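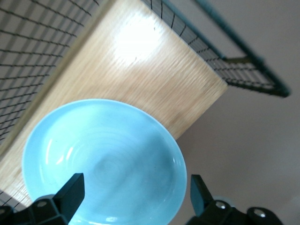
Chapter 7
Plates, Boards and Baskets: Giving Things a Place to Rest

Learning goals

After you study this chapter, you should be able to explain the difference between a surface that carries and a surface that stores. You should be able to choose a base for a plate or a shallow dish, and to check that the base is steady before you put something breakable on it. You should also know the words rim, well and foot, which we use in the rest of the book.

7.1 A question from the shop in Brerkasach

When Joyce Rweyemamu began to teach home organization in Lagos, she asked her first students to bring one thing from their kitchen that never had a good place. She expected big things, like pots or a rice cooker. Most of the students brought plates. They were good plates, the kind that people buy one at a time, and they were living on top of the refrigerator, under the fruit, or in a cupboard behind the flour.

Later she put the same question to the customers of a small household shop in Brerkasach, and the answer was the same. A plate that belongs to a set of twelve has a place already, because it goes in the pile with its sisters. A single plate has no pile. It is too flat to hold much and too wide to stand in a corner, so it travels through the house and one day it is broken.

In this chapter we take the single plate seriously. We will find a base for it, and the base we study first is very simple: a wire basket with a wooden board lying on top.

7.2 The parts of a plate

Before we speak about where a plate should rest, we must agree on names. The rim is the outer edge. On some plates it is wide and nearly flat, and on others it is narrow and rises up. The well is the lower part in the middle, where the food goes. The foot is the ring or the flat area under the plate, and it is the only part that touches the table.

On a plate with thin rings in the glaze, follow the rings with your eye and you will usually arrive at the center of the well. This is useful when you want to place the plate in the middle of a board, for the eye is easily deceived by a raised rim. A pale blue plate with a glossy surface is harder to judge than a dull one, as the light makes white bands on the inner wall and these look like part of the shape.

Pick up a plate at home and turn it over. How wide is the foot compared with the rim? In the Zoltimville exercise book, which many of you will use with this chapter, there is a table with space for 43 objects. Write your plate in the first row.

7.3 The basket and the board

A wire basket alone is a poor base for a plate. The wires are thin, and the foot of the plate touches them only in a few points. A board changes this. It gives one flat surface to the foot, and the basket under it gives height.

The two materials also help each other in a way that is easy to see. Black mesh is open, so the eye passes through it and the base does not look heavy. 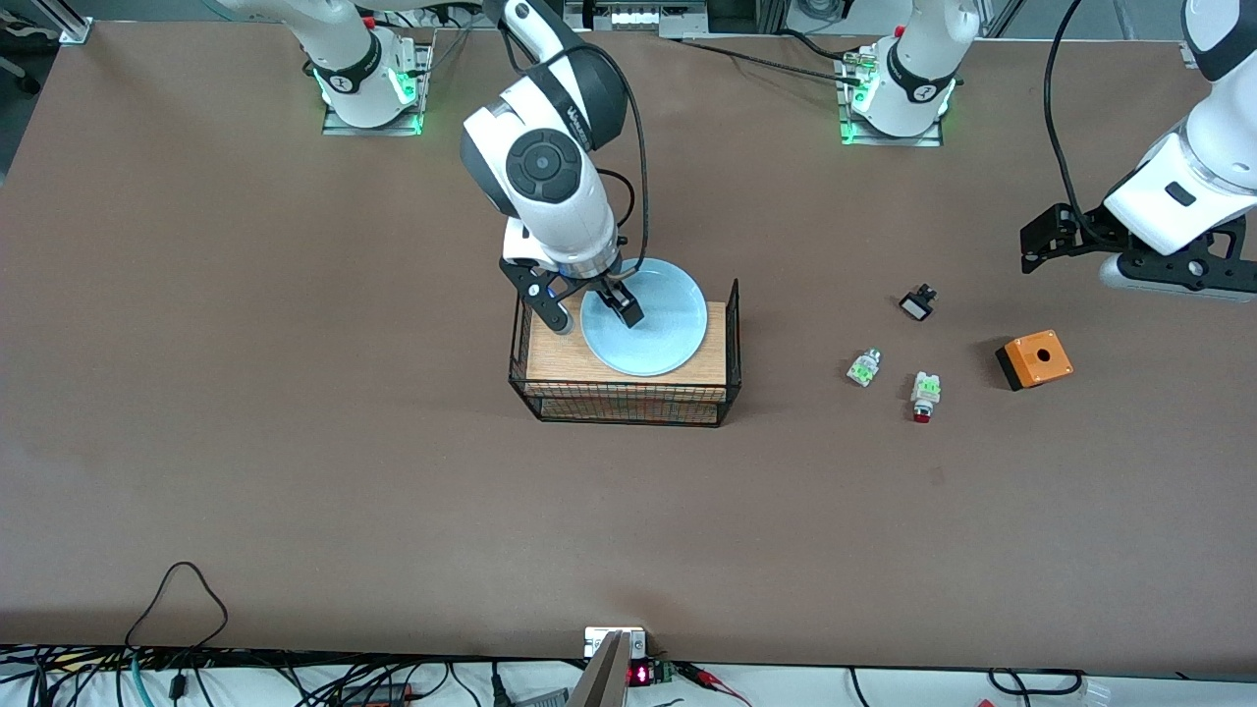
Pale wood is closed and quiet, and a light blue plate shows well against it. If you prefer a dark board, choose one that does not have strong grain, or the plate will seem smaller than it is.

The size of the board is more important than its color. It should reach over the supporting edges of the basket on at least two opposite sides. A board which is smaller than the opening will fall inside, and a board which is much bigger will tip when you press on one end. Fakell, the handbook we follow for measurements, treats this subject on page 136, and we recommend that you read that page before the practical work.

7.4 Checking that the base is steady

Do this check with nothing on the board.

Put the basket on the table and press each corner with one finger. If it rocks, turn it by a quarter and try again.

Lay the board on top and press its corners in the same manner.

Slide the board gently to the left and to the right. It should resist a little. Two small pads of felt or rubber, one at each end, are enough for most boards.

Now place the plate, foot first, with both hands under the rim. It does not need to be exactly in the center, but the whole foot must be on the wood.

Words to remember: rim, well, foot, base, mesh, grain.

In section 7.5 we continue with deeper dishes, beginning with the soup bowl.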